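# 갯벌이 조용해진 걸 언제 알았더라

처음엔 그냥 좀 허전하다 싶었다. 새벽 방조제 길, 물 빠진 갯벌, 늘 듣던 도요새 소리. 그런데 뭔가 빠져 있다. 한참 걷다가 그제야 알았다. 개개비가 안 운다.

바른포트(Varnport) 갈대밭 얘기다. 이 동네에 산 지 꽤 됐고, 8월이면 새벽마다 갈대 속에서 시끄럽게 떠드는 녀석들 때문에 창문을 닫고 잤다. 올여름엔 창문을 열고 잤다. 그걸 한 달이나 지나서 깨달은 거다. 사람 귀가 이렇게 둔하다.

## 수첩을 꺼내 보니

오래된 탐조 수첩이 몇 권 있다. 글씨는 엉망이고 커피 자국도 있고. 그래도 숫자는 남아 있다. 예전 어느 여름 아침, 갈대밭 한 바퀴 도는 동안 들은 개개비가 111마리. 다음 수첩에선 78마리. 그리고 올해, 같은 길, 같은 시간, 8마리.

물론 내가 센 거다. 학술 조사도 아니고, 바람 부는 날도 있었고, 내 귀도 늙었다. 그래도 111에서 8이면 귀 탓만 하기는 어렵다.

이상한 건 그 사이에 한 번도 놀란 적이 없다는 점이다. 해마다 조금씩 줄었고, 해마다 "올해는 좀 적네" 하고 넘어갔다. 그러면 그 적은 게 다음 해 기준이 된다. 그렇게 몇 번 반복하면 새가 거의 없는 갈대밭도 멀쩡해 보인다.

## 갈대는 그대로인데

겉보기엔 변한 게 없다. 갈대는 여전히 사람 키보다 높고, 저녁이면 금빛이고, 사진 찍으러 오는 사람도 많다. 문제는 아래쪽이다. 장화 신고 들어가 보면 안다. 예전엔 발목까지 물이 찼던 자리가 이제는 그냥 딱딱한 흙. 물길이 막히면서 밑바닥이 말랐고, 마른 땅에는 칡이랑 환삼덩굴이 들어왔다.

개개비는 물 위로 선 갈대 줄기에 둥지를 단다. 밑이 마르면 족제비도 들어오고 고양이도 들어온다. 먹이가 되는 물벌레도 준다. 멀리서 보면 똑같은 갈대밭인데 새 입장에선 전혀 다른 동네인 샘이다.

게도 줄었다. 말똥게 구멍이 빼곡했던 둑 아래쪽, 이제는 듬성듬성. 이건 안 세어봤다. 세어둘걸.
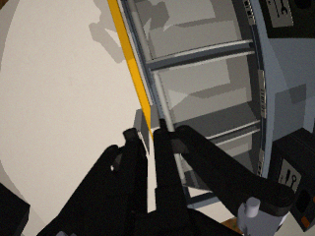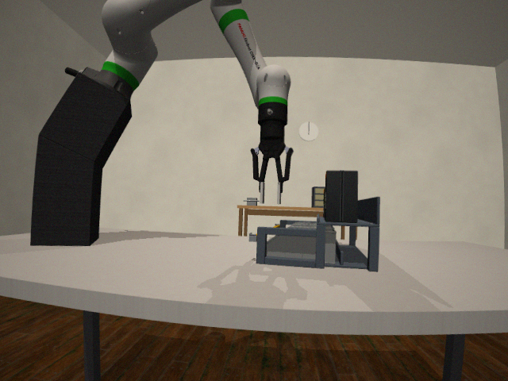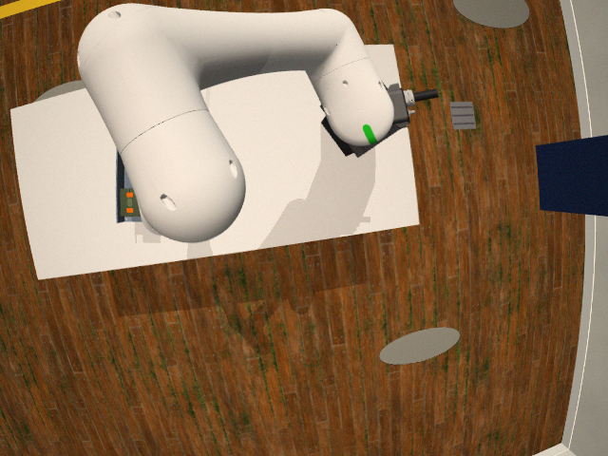 *컴퓨터 렌더링 이미지 세 장. 가운데 로봇 팔에는 FANUC CRX 표기.*

## 기틴스 수로

갈대밭 북쪽 끝에 기틴스(Gittins) 수로라는 게 있다. 이름은 거창한데 폭은 훌쩍 뛰면 건널 만하다. 옛날엔 밀물 때마다 이쪽으로 짠물이 조금씩 올라왔다고 한다. 지금은 수문이 녹슬어 반쯤 닫힌 채로 굳었다. 언제부터 그랬는지 물어보면 다들 말이 다르다. 누구는 태풍 뒤라고 하고 누구는 원래 그랬다고 한다.

"원래 그랬다"는 말. 취재하면서 제일 많이 들은 말이다. 원래 물이 안 들어왔다, 원래 게가 별로 없었다, 원래 조용했다. 내 수첩이 없었으면 나도 그렇게 말했을 거다.

텔비(Telby) 쪽 습지는 사정이 좀 낫다. 차로 금방이다. 거기는 몇 해 전에 둑을 일부 헐어서 물을 다시 들였다. 첫해엔 갈대가 오히려 죽어서 욕도 많이 먹었다는데, 지금은 가장자리부터 새순이 빽빽하다. 새벽 다섯 시에 가봤다. 차 문 열자마자 개개비. 너무 시끄러워서 웃음이 났다. 쇠물닭 새끼들도 봤고, 덤불해오라기 비슷한 게 하나 날아갔는데 확실친 않다. 안경을 차에 두고 내렸다.

## 1,000원짜리 공책

복원 얘기가 바른포트에도 없는 건 아니다. '클렐토라(Cleltora)'라는 이름으로 갈대밭 물길을 다시 잇자는 계획이 나와 있다. 수문부터 고치고, 말라붙은 물골 두 군데를 파내고, 덩굴을 걷어내는 순서다. 반대도 있다. 물이 들면 모기가 는다, 산책로가 질척해진다, 짠물이 밭까지 올라온다. 밭 걱정은 흘려들을 얘기가 아니다. 텔비에서도 그 문제로 둑 하나를 다시 쌓았다.

나는 물을 들이는 쪽이지만 무조건은 아니다. 어디까지 들일지, 누가 수문을 여닫을지, 그게 먼저 정해져야 한다. 설명회에서 그 부분만 나오면 자꾸 다음에 얘기하잔다. 다음이 언제인지는 안 나온다.

그리고 기록. 복원 전 상태를 모르면 나중에 나아졌는지 어떤지도 모른다. 거창할 것 없다. 문구점에서 1,000원 주고 공책 한 권 사서 같은 길을 같은 시간에 걸으면 된다. 들린 새, 본 새, 물 높이, 바람. 모르는 새는 모른다고 쓴다. 안 들린 날도 꼭 쓴다. 내 수첩에서 제일 아쉬운 게 그거다. 빈 날이 새가 없던 날인지 내가 늦잠 잔 날인지 구분이 안된다.

다시 갈대밭. 이 글 마감하는 날 아침에도 나갔다. 물은 빠져 있었고 수문은 그대로였다. 둑 중간쯤에서 개개비 한 마리가 짧게 울다 말았다. 공책에 적었다. 오전 여섯 시, 바람 약함, 개개비 하나.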